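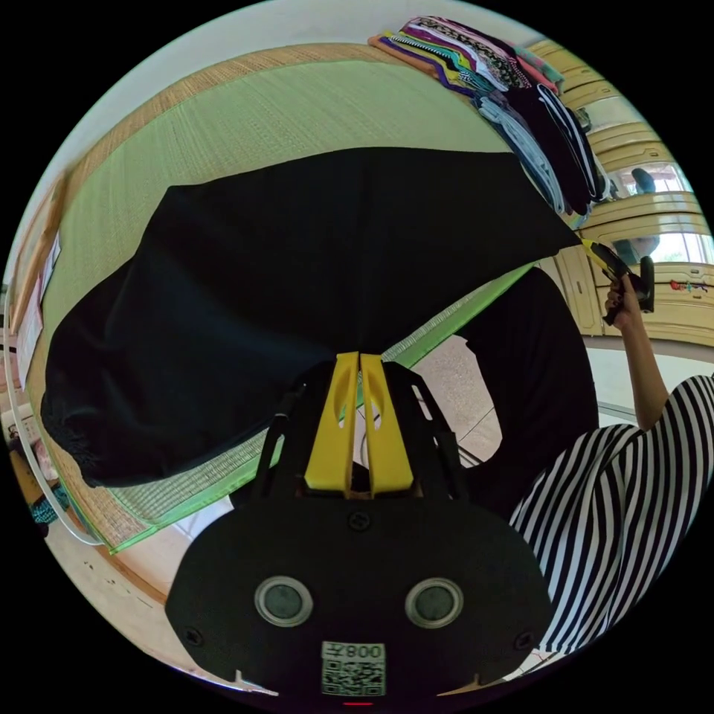

People keep asking me if a machine can fold laundry yet. I ran the finishing side of a commercial laundry in Burnville for a long time and I now fix the equipment in other people's. So, a thread. Short answer: some laundry, some days.

Start with what already works. Flat goods have been done by machine for decades. Sheets, towels, tablecloths, napkins. You feed the edge in, the machine pulls it, irons it, folds it and drops it on a stack. Any hospital or big hotel is using linen that went through one.

Notice the first step in that, though. "You feed the edge in." A person finds the corner, on most lines I service. There are machines that find corners by themselves and the good ones are pretty good, on white sheets, all the same size, all day long.

Finding the corner is the job. Folding after that is geometry.

Clothes are a different job. A shirt has sleeves, a collar and a front that may or may not be buttoned. Then the next thing out of the basket is a pair of leggings with one leg inside out.

The Morsy folder we had in Burnville did shirts if you clipped them on by hand at the front. The brochure said 70 pieces an hour. I timed it myself for a week and got 64, which I thought was fair. What the brochure left out was that somebody had to stand there clipping the whole hour.

Our fastest folder by hand was quicker than that, and she could talk to you while she did it. We kept the Morsy for uniforms and nothing else. It was good at uniforms.

Now the robots with arms. These are what people have seen videos of and what they really mean when they ask me. Two arms, a gripper on each, a table, a T-shirt. The shirt gets folded. I believe the videos. I have stood next to one and watched it.

That was at an open day in Tutdale in May. The machine was called the Ornumano. It did kids' T-shirts in 2 minutes each, most of them first try. When it missed, it shook the shirt out and started over, and I respected that. I've worked with people who wouldn't.

I asked if I could hand it something from my own bag. They said sure. I gave it a plain black sweatshirt. It picked it up, put it down, picked it up, put it down. After a while the technician took the sweatshirt off the table and gave it back to me.

Black is hard. The man running the stand, Renzo Lo Presti, was straight with me about it. A camera finds a fold by the shadow and the line it makes. On black cloth there's very little of either, so a sleeve lying on the body looks like more body. He said dark knits were the worst thing people brought him.

If you doubt it, fold black clothes in a dim room and see how much you're going by feel. You rub the cloth between your fingers to find out if you have one layer or two. Most grippers I've seen have two stiff fingers and no feeling in them to speak of.

Somebody asked why they don't just program the folds in. You can, if every piece starts out the same way. It never does. The cloth lands differently each time you drop it. So the current approach is to show the machine a great many examples of people doing the job and let it work out what to do from those.

One way of making the examples is to have a person do the chore with a gripper in each hand instead of bare hands, with a camera on the gripper. The person works with the same two fingers a robot would have, and the camera sees about what the robot's camera would see.

I got to try a pair at the same open day. I've folded more clothes than anybody I know and I was terrible. You can't slide a thumb under anything. You can't smooth with the flat of your palm. You pinch, you lift, you put it down and hope it landed flat.

With a big piece you end up holding one corner low and reaching the other arm way up to get the cloth stretched out. Your shoulder knows about it the next day.

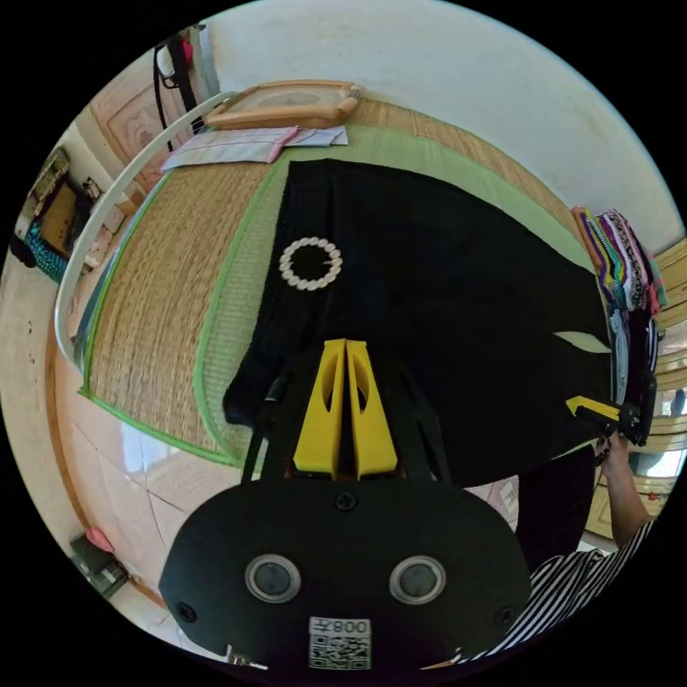
Last edited Friday, 8:15 PM

Cloth laid out flat on a mat, gripper fingers shut against it, second gripper going for the right edge. That's the middle of the job and the part I'd want a robot to get right before anything else. If it's flat and you have the edges, you're most of the way there.

See the ring of little pearl-looking beads on the black cloth, upper left? I'd like everybody selling a folding robot to talk about trim. Buckles, beads, zippers, drawstrings, hooks. You fold so the hard part doesn't end up on a crease or press into the piece on top. A person does it without being told. I didn't see any trim at all on the clothes the Ornumano was given.

And then the stack. Look at the pile on the right. Orange, purple, green, yellow, stripes, every kind of thing on top of every other kind. That's what a household pile looks like. A laundry line gets one item a thousand times over. A bedroom gets one of each.

This is why I think shops will get there a good while before homes do. In a shop I can sort first. I can fix the lights and bolt the table down. If the machine only does towels, I give it towels and put a person on everything else.

At home you'd be sorting for the robot, and sorting is a good share of the work. You'd also be clearing a surface for it. In my house the surface is the bed, and the bed has stuff on it.

Reply to a few people at once: no, I haven't used the home folding cabinets, the kind where you clip shirts on the front. My understanding is they work like the Morsy did, smaller. If you own one and like it, good. I'd be interested to know who does the clipping.

To the person who asked about socks: I have not seen a machine pair socks at any speed worth paying for. If somebody has, send me the video, and please send the whole thing with the basket at the start and no cuts.

On cuts. When you watch one of these videos, look for three things. Is it sped up? It'll usually say in small print in a corner. Does it start from a heap or from a shirt already laid out? Does somebody reach in between pieces? I don't hold any of it against them, but you should know what you're watching.

Other chores, quickly. Floors are done, more or less. My vacuum runs every morning and gets stuck under the same chair. Dishes: the dishwasher is a robot we quit calling a robot, and loading it is the hard part again. Beds: I've seen one try. I'd have been faster with the flu.

Same pattern in all of them. The machine is fine once the thing is in position. Getting it into position takes hands.

Would I buy one for a shop now? For mixed clothes, no. Renzo quoted me a monthly lease and I worked it out against wages. It would need to run around 22 hours a day with no one standing by it, and in Tutdale there was someone standing by it.

For towels in a small gym or a salon, I'd look at it in a year or two. Towels are square, mostly light colored, and nobody complains about a bad fold on a towel.

A few of you wanted to know if the folks I trained should be worried. The ones on flat goods have been working next to machines their whole careers. The ones on garments have time. I'd tell a new hire to learn both ends, and to learn how to clear a jam.

I'm going back to Tutdale when they run the next open day and I'm bringing the same black sweatshirt. Will add to this thread after.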